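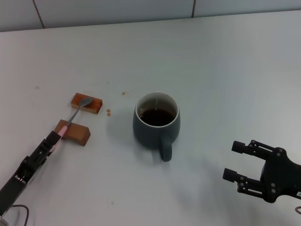

Bimanual Manipulation, Lab 2: Coffee Stirring
Course handout, Gultesbridge robotics lab
Instructor: Nusrat Jatoi. Lab sections: Hina Rana.

1. Task

The left arm picks up a teaspoon by its pink grip, stirs the coffee in the mug, and returns the spoon to the rest. The rest consists of two wooden blocks, one flat and one thicker. The bowl of the spoon goes on the flat block. The right arm steadies the mug by the handle during the stir and opens before the spoon is set down.

2. Starting layout

Mug in the middle of the table, handle toward the operator. Blocks to the left of the mug. Both grippers open and clear of the mug. Fill the mug no more than two-thirds. Water may be used for practice runs, but graded runs use coffee, as the dark surface changes what the head camera picks up.

3. Recording

Each pair records 200 episodes. Episodes are capped at 352 time steps. Save to the Janjua drive under your pair number. Do not rename files after upload; the Butitz script reads the index from the name.

Vary the mug position between episodes. Sets recorded from a single position will be returned.

4. Common faults

Grip too far up the stem. The fingertips should close on the pink section only. On bare metal the spoon turns in the grasp and the bowl tips.

Drips. Coffee carried on the bowl ends up on the flat block and on the table between block and mug. Hold the spoon over the mug for a moment before moving left. Wipe the table and the block between episodes. Brown spots left in place appear in every later episode and the policy may learn from them.

Cable drag. Check that the arm cables lie flat on the table and do not cross the path of the spoon.

5. Grading

An episode counts as a success if the spoon bowl enters the coffee, at least one full turn is made, and the spoon stays on the rest after release. Trained policies are tested over 9 trials per pair in the Brirkgate room on Thursday. Bring your checkpoint and your training log.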